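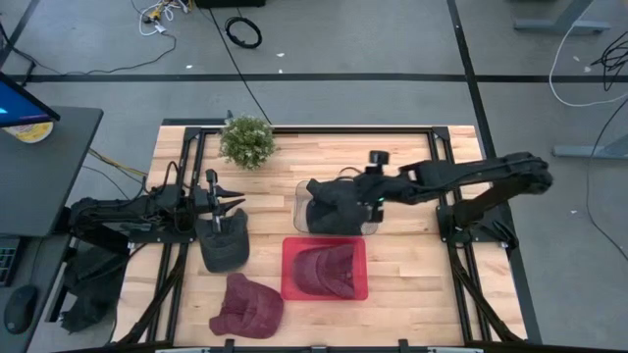 Where should caps and soft hats be kept so that they don't lose their shape?

Baseball caps do best crown-up on something flat, or in a box wide enough that the brim isn't bent against the side. Knitted hats can be folded once and laid in a shallow tray or drawer, and they don't mind having another knitted hat on top of them, though a cap with a stiff front will mind it a good deal.

Trostine Hat Notes
README

Hello, and thank you for taking the trouble to open this file before the others. The Trostine Hat Notes are a small written collection on how people sort, put away and find again the hats they wear in ordinary life: caps, beanies, sun hats, the woolly thing that lives in a coat pocket from October until spring. The notes were gathered by Roxana Puma and Farzad Kazemi, with a great deal of help from Nabila Younis, who typed up nearly all the handwritten pages and rang people back when their writing couldn't be read.

We began because Roxana was rearranging her own hallway and wanted to know what other people did. She asked her neighbours, then her neighbours' families, and by July there was a shoebox full of answers and it seemed a pity to leave them there.

What is in the collection

There are 86 notes from 12 households. Each note covers one hat or one group of hats that are kept together, so a single note might be about a much-loved fishing hat or about a whole drawer of children's beanies. Every note is a short piece of plain text, anything from a couple of lines to a full page (Svetozár Šindelář wrote the full pages, and we are very glad he did, particularly the one on felt).

The notes are in the folder called notes. The folder called words has our list of hat names and what we meant by them. A third folder, leftovers, holds letters and scraps that didn't fit the form but were too nice to lose, including a long quarrel by post over whether a beret should be hung up.

What each note records

hat: the kind of hat, using the names in our word list
colour: in the owner's own words, left alone even when two people would plainly disagree
material: only if the owner knew it or there was a label to read
kept in: tray, box, basket, drawer, hook, shelf, or nothing at all
kept how: crown-up, crown-down, folded, rolled, stacked or hung
worn: daily, weekly, in season, hardly ever
remarks: whatever else they wanted to say

All 7 fields are there in every note, but some are blank. A blank means that we don't know, and we would ask you please not to fill it with a guess.

A few words about the words

You would think hat names would be easy. We used "cap" for anything with a brim at the front only, and "beanie" for a close knitted hat without a brim. "Soft hat" is the loose term for things that crumple when you put them down and that we couldn't place more firmly, and it gets used more than we'd like. A maroon baseball cap resting crown-up in a red tray would go down as cap, tray, crown-up. A charcoal beanie standing straight on the wood of a table goes down as beanie, nothing, and then we had rather a long talk about what to put under "kept how", because the list had no word for standing. For now that field says "other", with the owner's description copied into the remarks.

Colours gave us the most trouble. Maroon, burgundy, wine and plum may all be the same shade to four different people, and black turns into charcoal the moment somebody opens the curtains. Arnar Vigfúsdóttir offered to draw up a chart, and we said yes please, but then decided we liked hearing what people call their own hats. If you need tidy colours for sorting, you will have to group them yourself.

Trays and boxes

"Tray" means low sides, low enough that the hat stands above them. "Box" means high sides, with or without a lid, and clear tubs count as boxes too. The household at Villanueva keeps its black caps one to a tub, bunched up, and says they spring back perfectly well once they are out. The household at Ikach wouldn't dream of it and stuffs every crown with tissue paper. Both are in the notes just as they were told to us, and we haven't tried to decide between them.

Things to bear in mind

Most of the people we asked live in cool, damp places, so there is plenty about wool and very little about straw. Formal hats hardly appear. Nobody under ten wrote a note, although several parents wrote on their behalf, and it does show in the remarks.

People also describe how they mean to keep their hats. Nabila visited 2 of the households with the notes in her bag, and in both of them the real arrangement was a heap on the end of the banister. We left the notes as they were and added a line to the remarks.

Please don't use the notes as advice on cleaning. Several people recommend steam for a crushed brim, and we have tried it on only one old cap of Farzad's, which was past caring.

Using and sharing

You are welcome to copy, print, quote and rearrange the notes for teaching, for research or for your own hallway. We ask only that you mention the Trostine Hat Notes and keep the households nameless, as we have done.

Changes

First version: the notes and the word list.
Second version: leftovers folder added. Spellings of "beanie" made to match. The note on the Fista sun hat was in twice under different colours, so the shorter one has gone.

Still to do: Arnar's drawings of the folding methods, and a proper word for standing. Suggestions for either can go to Roxana, who answers most of her letters in the evening, after eight.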